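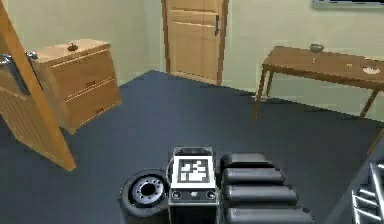 *Furnished room with doors, drawers and table, rendered from the robot's own viewpoint. The marker on the housing is part of the robot model.*

## Trosivine Rooms

Trosivine Rooms is a library of simulated interiors for testing mobile manipulators, published by Bristden. The current release contains 73 rooms and 307 separate objects, from chests of drawers down to bowls and dishes.

Doors and drawers are jointed. Each has its own hinge or slide limits, friction value and handle geometry, all held in a plain text file that can be edited without rebuilding the room. Lever handles and vertical pulls are modelled separately – a grasp tuned for one should not be assumed to suit the other.

### Supplied with the licence

- 73 rooms, furnished
- 42 scripted tasks (open, close, fetch, place)
- Skemora loader, with robot import
- Collision meshes at 2 levels of detail

### Cameras

Camera position is taken from the imported robot model. Parts of the robot that fall within view are rendered and cast shadows by default. Fiducial markers are drawn as flat textures at the size set in the model file.

### Limits

Carpet is treated as a rigid surface with adjustable friction; wheel sink is not modelled. Liquids and cloth are not supported. Rooms from the earlier Michalski set load correctly, but their drawers stay fixed until converted with the supplied script.

Licences are sold per site and run for 2 years. The next set of rooms is due in February.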